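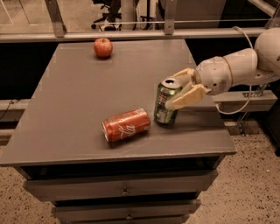
Clearing the top of a drawer cabinet in ten minutes

Every home has a surface where things land. Ours is a grey cabinet with drawers, halfway between the kitchen and the back door, and I love it to bits, but by dinnertime it has usually collected soft drink cans, fruit, mail and somebody's sunglasses. I've been doing the same quick clear every evening since February 2021 and I still get a little thrill when the top is bare again!

You will need

A bin or bag for recycling
A fruit bowl
A damp cloth and a dry tea towel
A drop of dishwashing liquid

1. Start with the cans

Drinks come first, always. An upright can that's been opened might still have a mouthful in the bottom, so pick it up around the middle, keep it level and give it a gentle swish. If there's anything left, tip it down the sink before it goes near the recycling. A can lying on its side needs a look at the lid first. Still sealed? Wipe it and pop it back in the fridge. Opened? Lift it with the hole facing up and slide the cloth under as you go, in case there's a puddle hiding underneath.

Rinse the empties with a splash of cold water and stand them upside down on the draining rack. Leave them uncrushed if you take them to a depot, as many prefer the label readable. We save ours in a tall tub from Uvby that holds 56, and I think it's the best thing we've bought for the laundry in years.

2. Rescue the fruit

Apples seem to migrate to the back of any flat surface and stay there (why is it always the back?). Check for soft spots, give a good one a rinse and a dry, and put it in the bowl. A bruised one goes straight into tomorrow's porridge, chopped small with cinnamon. Really good, try it!

3. Deal with the rest

Mail goes in the top drawer, keys on the hook. Anything that belongs in another room gets piled at the end nearest the door so you can carry the lot in one trip.

4. Wipe from back to front

Squeeze the cloth out well. Start along the rear edge and work towards yourself in long strokes, then run it down the drawer fronts, where sticky drips like to set. For a dried ring of soft drink, lay the warm cloth over it for a minute with a dot of dishwashing liquid and it should lift without scrubbing. Finish with the tea towel.

5. Put one nice thing back

My favourite part. A small plant, a candle, the fruit bowl if it fits. I use a little Lombardi dish, 8 cm across, for coins.

If your cabinet is timber, go easy on the water and check a hidden corner before using any detergent.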